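Home | Kits | Pilot Program | Open Calls | Contact

Call for participants: try the Nollance two-arm kit with us

We're looking for people to spend a few weeks with Nollance, our tabletop kit with two robot arms, and tell us plainly what it's like to live with. You don't need a robotics degree! Teachers, repair shop folks, occupational therapists, students and patient hobbyists are all welcome, and so is anyone who has ever looked at a pile of soft stuff on a table and wondered how a machine would deal with it.

Soft stuff is the whole focus this round. Bags, straps, plush toys, key charms, anything that bends and slides around when you pinch it. Rigid blocks are covered (we did those to death last year), and the team at Kekell who write our practice tasks are itching for trouble.

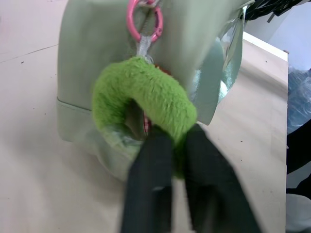
Wrist view: the gripper on a green plush keychain, with the handbag behind it.

We have room for 40 participants. Each of you gets 90 minutes of training on the kit with Senthil Panicker, then a set of practice tasks to work through at your own pace. Some use one arm and some need both, and the two-arm ones are where people get really absorbed. Working on a bag from both sides is a funny little skill, and we'd love to hear which parts of the controls get in your way.

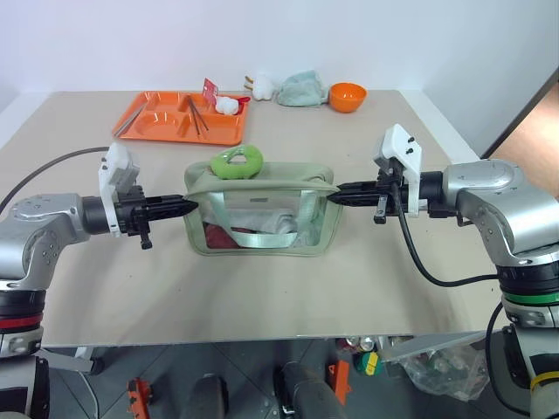 Both arms on the bag, plush ring on top.

What we ask of you:
- 70 practice runs, logged in the notebook app
- a short call with Anitha Kulkarni at the halfway point
- a written review at the end, as blunt as you like

You should be 18 or over and able to come to our Vimidbridge workshop for the training. Sessions start in October. After that you can book bench time there or take a kit home, if you have a sturdy table and an outlet nearby. Every participant who finishes receives $400, and your review goes up on our site with your name or without it, your choice.

To apply, send a few lines about yourself to Rajeshwari Iyengar through the Contact page. Tell us which soft object you'd like to see on the task list, and whether you'd want bench time or a kit at home.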